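Osteck G2 Handheld Gripper
Two-finger demonstration tool with wide-angle camera
Item 1490 | Sold by Tronaritz | Usually ships in April

Overview

The Osteck G2 is a gripper you hold in your hand and wave at things until a robot can be taught to do the same. It has two soft fingers, a trigger, a very wide camera and a handle shaped for a person with slightly larger hands than yours. We have stocked it next to its rival, the D'Souza Pinch, long enough to have opinions on both, and our warehouse has put up with us while we formed them.

If you are moving up from the G1, the trigger is the reason to do it. The old one had the feel of a stapler with a grudge. The new one travels farther, returns properly and can be squeezed halfway, so you can pick up a bread roll and still have a bread roll. The fingers swap out with one screw. The screw is tiny and will roll under something, so there are two spares taped inside the lid.

The camera

The view is round and takes in a great deal, including plenty you had no plans to record. That's the point of it. A narrow lens gives you a lovely picture of the object and no clue where your hand is in the room, and the tracking software would like a clue. Straight lines bend toward the rim, faces go strange, and a tidy room looks like the inside of a spoon. Your calibration file sorts most of that out. The very edge of the circle stays a matter of faith. 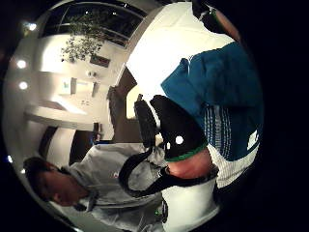
Exposure is automatic and can be locked. Lock it. Peninah Sang, who handles our returns, has sent back three "faulty" units that were simply left on auto near a bright wall. The setting lives under Capture, two menus deeper than it should be, and it survives a restart but not a firmware update.

Fit and cable

The unit weighs less than the Pinch and you start to appreciate this after lunch. Fiifi Wumbei used each of them for a full afternoon of stacking cups and gave the G2 back with a shrug, which from Fiifi is a rave. He did not like the wrist strap. It has two sizes, and both of them are medium.

Data and power share one cable. Leave a generous loop at the wrist or you'll be tugging on the connector every time you reach for a high shelf. The plug clicks when it's home. If you didn't hear a click, you're about to record an hour of nothing.

G2 or Pinch?

Buy the Pinch if your objects are small and flat. Its fingertips meet cleanly all the way down, and it will take a playing card off a table, a job the G2 regards as beneath it. Buy the G2 for mugs, bottles, fruit, cloth and anything with a handle. The Pinch has better printed instructions, too. Ours were translated by someone in a hurry, and page 33 appears twice.

Specifications

Fingers: two, soft, replaceable
Maximum opening: 144 mm
Camera: single, fisheye, adjustable exposure
Connection: one cable, locking plug
Mounting: hand grip; arm bracket sold separately
Color: black, or the other black

In the box

Gripper, cable, wrist strap, calibration board, spare fingers, two spare screws, instructions (see above)

Customer comments

"Solid tool. Swapped it from hand to arm bracket in a few minutes, and most of that was looking for the hex key." Nafula Mushi, Grurbridge

"Good gripper, silly strap. I replaced it with one off an old bike helmet." Prodromos Bakalis

Returns

Unused units can come back within 33 days. Used units can come back too, but Peninah will ask about the exposure setting first.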